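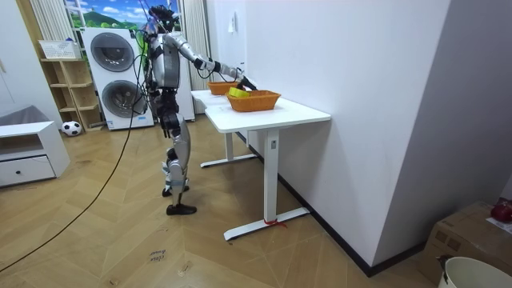 White desk, two orange baskets, herringbone floor.

Standing desk on herringbone: feet, levelling and basket storage

Vorkomov
24/04/2020, 09:17
Desk is a Harnmont with a white rectangular top on two white legs, the near one a square column with a long flat foot. The floor is light wooden herringbone. Two questions.

1. Do the flat feet need felt underneath? The bare foot spreads the load well, but any grit trapped under it will scratch when the desk is shifted.
2. I want the small things on the top kept in the orange woven baskets, one for items in use and one for overflow. Is a woven base stable enough on a smooth top?

Pikia
Felt on both feet, full length. Short pads at the ends only will let the middle of the foot sag and the column will rock at full height. Use 3 mm, self-adhesive, and degrease the foot first.

Saithong
Disagree on felt. It compresses unevenly under a column leg and you will be relevelling by December. Thin cork or hard rubber holds its thickness. Check the rubber against the floor finish first, as some compounds stain lacquer.

Pikia
Mine has been on felt for 30 months. No relevelling. Rubber also grips, so you end up dragging the desk against its own joints.

Saithong
Then lift it. A desk should not be slid across herringbone in any case. The blocks run in two directions, so part of the floor is always being loaded across the grain.

Vorkomov
Noted. It gets moved twice a year at most. What about the baskets?

Pikia
Fine if the base is flat. Put a straight edge across it. The rectangular one with the slightly flared sides wastes a little room at the bottom, but you can reach in without catching the rim.

tallcupboard
What is the red string or ribbon round the foot of the near leg? If it is a marker for the desk position, tape is better. The loose end on the floor is a nuisance when sweeping.

Vorkomov
Marks the leg that needs packing. It comes off when the pads go on. I am going with cork, 2 mm, cut to the length of the foot.

Saithong
Cut it slightly narrower than the foot or the edge will collect dust.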